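Trenau Cover Cloth, Slate Grey
Mosquera Textiles – Institutional Range

Product code: 967
Colour: dark slate grey
Order unit: pack of 3
Availability: in stock at the Bastover warehouse

The Trenau Cover Cloth is a general-purpose woven cloth supplied to schools, libraries, council offices and community centres. It is intended for covering tables, shelving and stored furniture, and may also be used as a plain backdrop for displays. The cloth is sold flat and without fittings. Ties, weights and clips are listed separately under Accessories.

Sizing
The standard cloth is supplied in a single large size. Customers who require a different size should contact the cutting room before placing an order, as cut cloths cannot be returned. Measurements should be given in millimetres and should include the intended drop on each side.

Care
Machine wash cold with like colours. Do not bleach. Line dry in the shade and fold once fully dry. A warm iron may be used on the reverse. Cloths held in storage should be refolded along a different line from time to time, particularly where they are kept under other stock.

Ordering
Institutional accounts may order through the Lastwood purchasing portal or by written purchase order addressed to Verna Obi, Customer Accounts. Orders of 100 packs or more are dispatched in instalments by arrangement. The annual limit for any one account is 800 packs – applications to exceed this limit are considered each July. Enquiries concerning custom sizes should be directed to Jozef Coppens in the cutting room.

Returns
Unused cloths in their original packaging may be returned for credit. Please quote the purchase order number on all correspondence.

Finish and appearance
The Trenau range is supplied in one colour only, and replacement cloths may be ordered singly by existing account holders. Slight variation in shade between dye lots should be expected. The fine weave takes soft wrinkles and faint fold lines when the cloth is draped, and these remain visible on the dark slate grey until it is pressed. The lower edge presents as a clean, straight line. Customers requiring a smooth surface for formal displays are advised to iron the cloth before use.

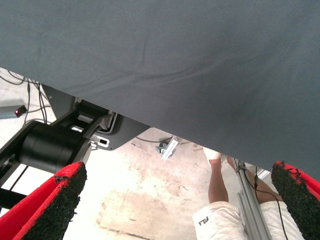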